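## 6. Running the Arm at the Prep Counter

This section covers the shared work area at the Jurnstead kitchen, where the arm takes over item handling at the counter and staff keep loading, checking and clearing. It applies to operators and shift leads. Read Section 5 (Stopping and Restarting) first.

### 6.1 What changes for counter staff

Before the arm was installed, the person at the counter picked up each item, placed it and logged it on the tally sheet. The arm now does the pick and the place. The Clasura software writes the log entry. The operator's job is to rehearse the routine in simulation, release it, and deal with any item the arm refuses.

Job grades do not change. Operators who have not been signed off on this section stay on manual prep and are not to be moved to the arm to cover a break.

### 6.2 Rehearsing a routine

Every new or edited routine is run in the simulator before it is released to the counter.

1. Log in to Clasura with your own operator number. Shared logins are blocked.
2. Open **Routines** and select the routine by number. The standard counter routine is 3585.
3. Select **Rehearse**. The simulated counter loads with the arm in its start position.
4. Step through to the hold point. The gripper should point straight down with its fingers closed on the upper edge of the item.
5. Check the path between the arm and any dishes in the model. If the arm passes over a dish, stop and edit the path. 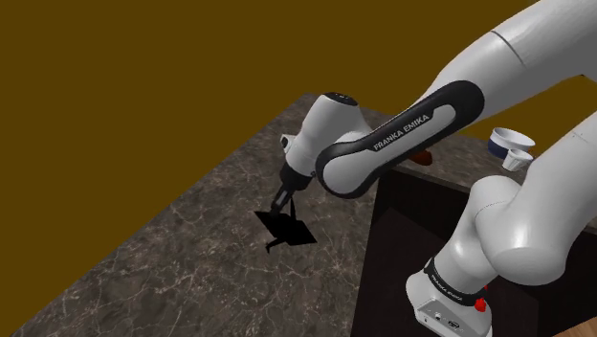 *Figure 6-1. Simulated arm holding a flat black item over the counter.*

6. Run the routine 22 times without an edit. The counter resets if you change any value.
7. Select **Submit**. The shift lead receives the request and either releases it or returns it with a note.

**Note:** Items without surface texture in the model show as a solid outline. Judge their position from the edges. Do not raise the display brightness to look for detail — it has no effect on these items.

### 6.3 Checking item clearance

The close view is used to compare the item outline with the gripper fingers.

1. From the rehearsal screen, select **Close view**.
2. Pause the routine.
3. Find both gripper parts and the item. On a dark counter model the gripper is only slightly lighter than a black item, so take your time.
4. Look for counter surface between the item and each gripper part. A visible strip on both sides means the outlines do not overlap in this view.
5. Check the full width of the item, including any arms or bars that reach out to the side.
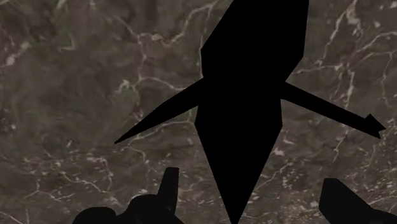
Source: Clasura simulator, close view. Manual text and figures: Settimio Lombardi, Stamitz Automation.

A gap in the close view does not prove clearance in depth. Switch to the side view and repeat step 4 before you submit.

**Caution:** Do not use the close view to decide whether a person can reach into the work area. Reach-in is allowed only with the arm stopped as described in Section 5.

### 6.4 Refused items

When the arm refuses an item, Clasura shows code 2140 and waits.

1. Stop the arm.
2. Remove the item by hand and place it in the Lowther tray.
3. Enter a reason. "Other" is accepted but must be followed by text.
4. Clear the code and restart from the hold point.

After six refusals in one shift, the routine is withdrawn and the counter returns to manual prep. The operator does not need the shift lead's approval to go manual — only to come back from it.

Refusals are recorded against the routine number. They do not appear on the operator's individual record.

Section last revised 19 April 2024.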